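We use cookies to keep you logged in and to count visits. Accept / Manage settings

Home Boards Laundry & Mending New Posts Search Log in

Black clothes going gray: is there anything left to try?

holub_l
I have owned black clothes for most of my adult life and at no point have they stayed black. They go through a charcoal phase, then a sort of wet-sidewalk phase, and then my sister asks if I'm painting the house.

Current routine: cold water, inside out, dark-colors detergent, hung in the bathroom. I was told this would fix it. Current result: same as before, but with a more expensive detergent and a bathroom full of sleeves.

The sweatshirts bother me more than the tees. They pick up a pale fuzz that no roller gets off, and I can't tell anymore which part is lint and which part is the sweatshirt giving up.
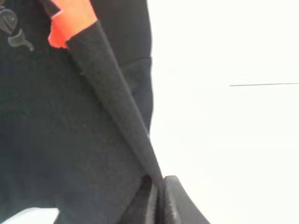
Is the gray fuzz lint from other clothes, or is it the fabric itself? Mostly it's the fabric. The surface fibers break and stand up, they scatter light, and your eye calls it gray even when plenty of dye is still in there. The lint is on top of that, and it's usually from towels.

Anyway that's what the woman at the dry cleaner in Stukside told me, after I'd paid. So if it's wear and not dye, why am I buying dye-saving detergent? Asking for my wallet.

DelythV
She's half right. It's both. Cheap black dye does wash out, and you can watch it go down the sink if you hand wash a new one. But a brushed sweatshirt will look tired long before the dye is gone.

How full is your machine? That's the question people skip. A stuffed drum is a bunch of clothes sanding each other for an hour. I run darks at half full on the shortest cycle there is and my oldest black sweater is still fit for a funeral. It has been to several.

aled_gronow
Vinegar. Half a cup in the rinse. My mother did it, I do it, end of thread.

DelythV
Aled, your mother also ironed dish towels.

aled_gronow
And they were beautiful.

Yorath_A
Vinegar does not "set" dye in cotton. This comes up every November when everybody unpacks their sweaters and I will keep saying it until 2030 if I have to. Commercial black cotton is usually reactive or sulfur dye and the acid isn't doing a thing for it. What it can do is help rinse out leftover detergent, and leftover detergent dries as a dull film. So the clothes look darker and the vinegar gets the credit.

Which leads to my real advice: use less detergent. A lot less. If you're pouring to the top line of the cap you're washing your clothes in gravy.

aled_gronow
So it works.

Yorath_A
It works for a reason you didn't give.

aled_gronow
My sweatshirt doesn't care about my reasons.

holub_l
I have in fact been pouring to the top line. I thought the line was there to help me.

Next question, since I've apparently been doing everything wrong. Printed tees. I have a few with big loud designs and I'd like to save the black without wrecking the print. I was thinking of redyeing. There's a black dye at the hardware store in Plolton, and it's cheaper than one new shirt.

DelythV
Redyeing is fine on plain cotton. With prints it depends on the ink. The plasticky kind mostly shrugs off fabric dye, though you can get a dirty look at the edges, and a hot dye bath can make an older print go tacky. If the ink is the soft kind that sinks into the cloth, say goodbye to your nice colors. Also the stitching is very often polyester and won't take cotton dye, so you end up with a fresh black shirt outlined in whatever the thread has faded to.

Yorath_A
Seconding the thread problem. I redyed a hoodie once and it came out looking like a diagram of a hoodie.

holub_l
Feel the print first then. Mine's some of each, I think. A bright print does make the faded cloth around it look worse, too. You could get away with charcoal on a plain shirt and people would assume you bought it that way.
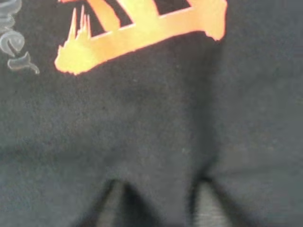
Myfanwy Watkins: I'd leave the dye alone and just shave it. A fabric shaver on the plain parts, lightly, with the shirt flat on a table and nowhere near the ink. Mine is a Yadav I got secondhand and it took years off a cardigan. Then wash it by itself, inside out, and dry it away from the window. Sun does more damage than the machine does, and I've seen what people's clotheslines look like.

DelythV
Agree on the sun, disagree on the shaver. You're removing fabric! Do it every month and one day you'll see your elbow.

Myfanwy Watkins
Once a year, Delyth. I'm not shearing it.

Yorath_A
Shaver is okay on a heavy sweatshirt. I'd never do it on a thin tee.

aled_gronow
I've never owned a shaver. I own vinegar.

holub_l
Update, it's Wednesday and I did a load. Half-full drum, short cycle, towels banned, maybe a third of the detergent I used to use. They look a bit better, or I want them to. No dye yet. I did put vinegar in the rinse, for Aled.

aled_gronow
Told you.

Yorath_A
You changed four things at once. You can't possibly know which one did it.

holub_l
I know. I'm going to keep doing all of them forever and never find out.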